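Open day at the Skindis building, Florkport

I went on a Monday in January, on the early bus, and got to the door before it opened. The new building is behind the old Astska warehouse. There is no sign on the road yet, so follow the fence until you reach the bike racks. Entry was free, and I was given a paper badge with the number 1151 on it.
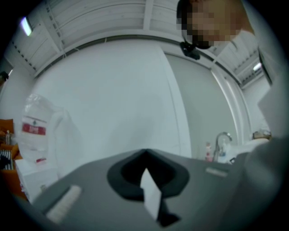 White walls and a slatted ceiling in one of the rooms, lights on.

The rooms are plain. Walls are white and smooth, and the ceiling is made of white slatted panels with light gray beams between them. I had read that the building was dark, and the room I liked best was bright. There is a tall light gray panel set next to the white wall, a door or a cabinet front, and not much else to catch the eye at that height.

The guide told us the ceilings were the last thing to go in. The first set of panels came in the wrong length and went back, which cost them 6 weeks. The slats come out by hand when someone needs to reach the wiring, and she said this was the main reason they were chosen over plaster. I asked about noise. She said the slats help a little with voices and do nothing for footsteps.

The tour took us through 2 floors. Upstairs is offices, and we only saw the hallway. Downstairs has the workrooms and a lunch room where they were serving tea and Türkmen bread, still warm when I got mine. They had baked for 200 people and ran out before noon, so go early if they do this again.

A few practical notes. Parking is on the street only. The coat rack by the entrance is too small for a winter crowd - I carried my jacket the whole time. The restrooms are past the stairs on the left. The floor plan they hand out has the lunch room in the wrong corner, and two families in my group went looking for it on the wrong side of the building.

The last stop was a talk about heating costs. It ran long and I left before the end to catch my bus. The slides are supposed to go up on the Skindis page later. They plan another open day in the spring, with the upstairs offices included.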